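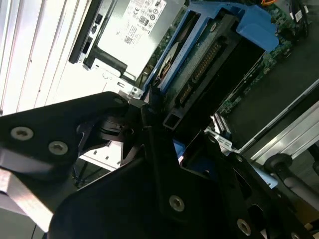
Written by the Psarras help desk. Last changed in December.

Section 4: Cleaning dust out of a desktop computer

The makers of spray cans will tell you a computer needs opening every month. We doubt it. A machine that stands on a desk in a room without pets can go a year or more. If yours is quiet and doesn't shut itself down, put the screwdriver away and skip to Section 5.

Before you start

You need a screwdriver that fits your case, a soft dry paintbrush and a can of compressed air. The Hasoteo cleaning kit costs 49 pounds and has 18 pieces in it. We have used the brush and one of the screwdrivers. The rest is still in the tray.

CAUTION: Don't use a household vacuum cleaner inside the case. People do, and some get away with it, but the nozzle can build up static and it will happily swallow a loose screw.

Opening the case

1. Shut the computer down from the menu. Sleep is not the same as off.
2. Switch off at the wall and pull out the power lead, then every other lead.
3. Hold the power button in for a few seconds.
4. Undo the screws on the side panel and put them in a saucer.
5. Slide the panel back and lift it away. On the older Carneck cases it sticks at the front corner – push there with your palm and don't lever it.
6. Touch bare metal on the case before you touch anything else.

Note: An anti-static wrist strap does no harm if it is clipped on properly. Clipped to a painted surface it does very little, whatever the packet says.

Cleaning

7. Hold each fan still with a fingertip. Let it spin freely under the air and you may damage the bearing.
8. Blow in short bursts with the can upright. Tilt it and you'll get cold liquid on the parts.
9. Brush the vents and filters from the outside.
10. Leave the power supply shut. There is nothing in there for you to clean by hand, and it can hold a charge after it is unplugged.

CAUTION: Never wash a filter and put it back damp. Dry to the touch is not dry enough, so leave it overnight.

Closing up

11. Look for cables lying against a fan and tuck them back.
12. Refit the panel, then the leads, power lead last.
13. Switch on and listen. A ticking noise usually means a cable has found its way into a fan. Switch off and go back to step 11.

Did it help?

The Pevov monitoring program shows fan speed in turns per minute. Write down the figure before and after, with the same programs open. One of our own machines sat at 2,000 before cleaning and 2,000 afterwards – it was clean enough to begin with. If your figure doesn't move either, dust wasn't the trouble. See Section 7 before you pay for a new fan.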